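How to Measure a Spur Gear and Order a Matching Replacement

10th December
By the Clukis workshop desk
Reading time: 6 min

Small plastic and metal gears are rarely sold by the name of the machine they came out of. Suppliers list them by module or diametral pitch, tooth count, bore, and face width. A gear that matches on three of those and misses on the fourth will not run. This page covers measuring an unmarked spur gear with hand tools, working out its module, and checking the result against a catalog before ordering.

The method applies to straight-cut external spur gears with a standard involute tooth. Helical gears, bevel gears, and timing pulleys need different formulas. A timing pulley is easy to confuse with a spur gear at small sizes. If the part ran against a belt, stop and use a pulley chart.

What you need

Digital caliper reading to 0.01 mm
Fine permanent marker
Pin gauges, or a set of drill bits with known shank sizes
Soft brush and isopropyl alcohol
Dark matte cloth or mat
Notebook

Step 1. Clean the part

Brush grease and dust out of the tooth roots. Packed grease at the root hides wear and throws off the whole-depth reading. Use alcohol sparingly on acetal and nylon. Avoid acetone on any plastic you have not identified.

Let the gear come to room temperature. Nylon also takes up moisture and swells a little, so a gear stored in a damp basement can read slightly large.

Step 2. Set up a plain background

Counting teeth on a small gear goes wrong more often than any caliper reading. A white gear on a white bench is hard to count, and glossy surfaces put glare into the gaps between teeth. Lay out a dark, non-reflective cloth large enough that parts do not roll off it. Light it from one side.
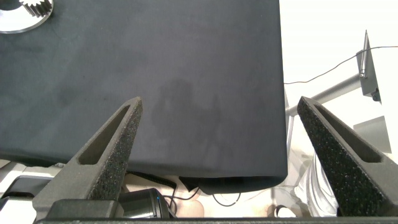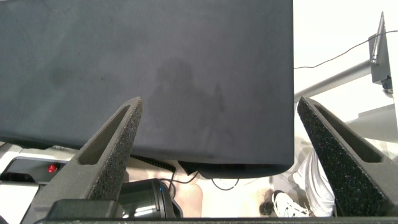
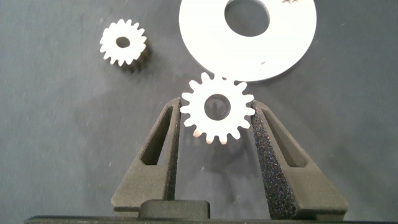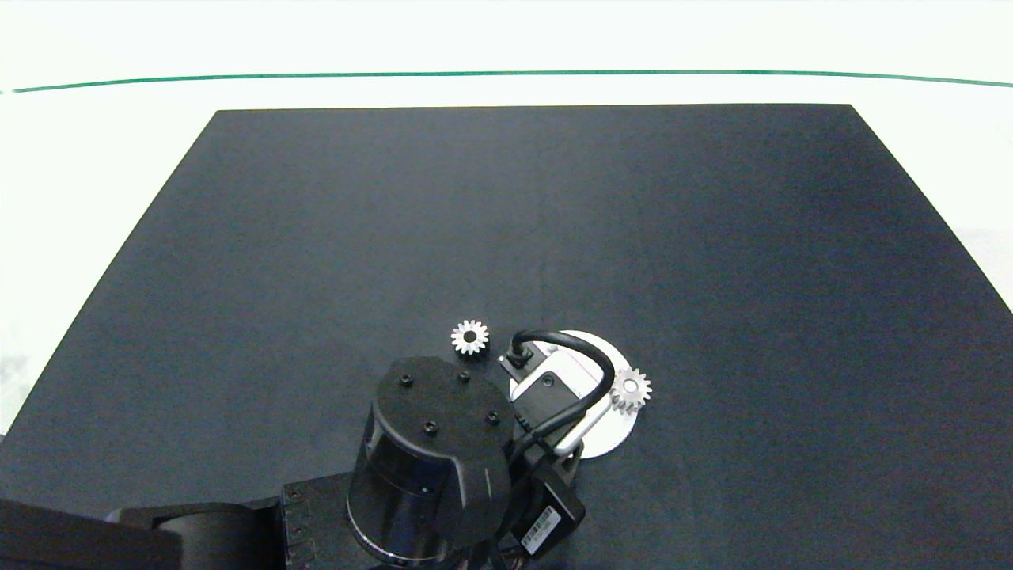 Third picture: white spur gear against dark fabric.

Step 3. Count the teeth

Mark one tooth with the pen. Count around the rim and stop at the tooth before the mark, then add the marked tooth. Count again in the other direction. If the two totals differ, count a third time. Write the number down as z.

For a broken gear, count the gaps as well. If a run of teeth is missing, count the teeth across a clean half of the gear and double the result, then confirm it in Step 5.

Step 4. Measure the outside diameter

Close the caliper over the tips of two opposite teeth. Rock the gear slightly and keep the largest reading. Take it at several positions and discard any that fall on a visibly worn or chipped tip. Record this as da.

With an odd tooth count, no tooth sits directly opposite another, and a straight caliper reading comes out low. Measure instead from the edge of the bore to the tip of one tooth, add half the bore diameter, and double the total.

Step 5. Calculate the module

For a standard metric gear:

m = da / (z + 2)

Take a gear with 30 teeth and an outside diameter of 16.00 mm. The result is 16.00 / 32 = 0.5, so the gear is module 0.5. Common small modules are 0.3, 0.4, 0.5, 0.6, 0.8, and 1.0. Worn or molded gears usually give a figure slightly under the standard value – 0.49 is read as 0.5.

If the result falls well between two standard modules, calculate diametral pitch with da in inches:

P = (z + 2) / da

A result close to a whole number such as 24, 32, 48, or 64 points to an inch-series gear. Module 0.5 and 48 pitch are close enough to be mistaken for each other. They do not mesh properly. Repeat the calculation on the mating gear before deciding.

Very small pinions are sometimes cut with a profile shift, which makes the outside diameter larger than the formula expects. In that case measure the larger gear of the pair and assign its module to both.

Step 6. Check the center distance

The center distance is the best check on everything above:

a = m × (z1 + z2) / 2

Measure between the two shafts by placing the caliper over their outer sides and subtracting half of each shaft diameter. For a 30-tooth gear driving a 50-tooth gear at module 0.5, the calculated distance is 20.00 mm. If the measured distance is off by more than 0.2 mm, recheck the tooth counts first.

Step 7. Measure the bore and face width

Caliper jaws read small bores poorly. Use the largest pin gauge or drill shank that enters without force. Note the shape of the bore (round, D-cut, splined, keyed) and measure across the flat if there is one.

Face width is the length of the tooth parallel to the shaft. Hub length is a separate dimension. Measure the two independently and record which side the hub is on.

Step 8. Note the pressure angle

Most current small gears use 20 degrees. Older equipment may use 14.5 degrees, and the two should not be mixed. A 14.5-degree tooth has straighter sides and a narrower root. The reliable check is to roll the gear against a known sample of the same module. Binding or a clear tick at each tooth indicates a mismatch.

Step 9. Search the catalog

Enter module, tooth count, bore, and face width, in that order. Filter on module first. The Flerik catalog listed 3,467 stock spur gears in its October edition, and filtering on module alone removes most of them. Stolton lists by diametral pitch by default – switch the units before searching or the metric parts will not appear.

If no stock bore matches, order the next size down and ream it. Hold plastic gears in a collet or soft jaws and ream at low speed. Cheon sells undersized blanks intended for this.

Material

Acetal is a good general choice for light loads and runs quietly. Nylon tolerates shock better but changes size with humidity. Brass suits instrument work. Pairing a plastic gear with a metal one usually gives better heat removal than plastic on plastic.

Step 10. Fit and test

Turn the train by hand through at least one full revolution of the largest gear. There should be slight, even backlash at every position. A tight spot that repeats once per turn means the bore is off center or the shaft is bent. Apply a thin film of plastic-safe grease, then run under power for 200 revolutions with no load. Stop and inspect the teeth for dust or bright contact marks at the tips.

Record module, tooth count, bore, face width, and supplier part number on a tag and keep it with the machine.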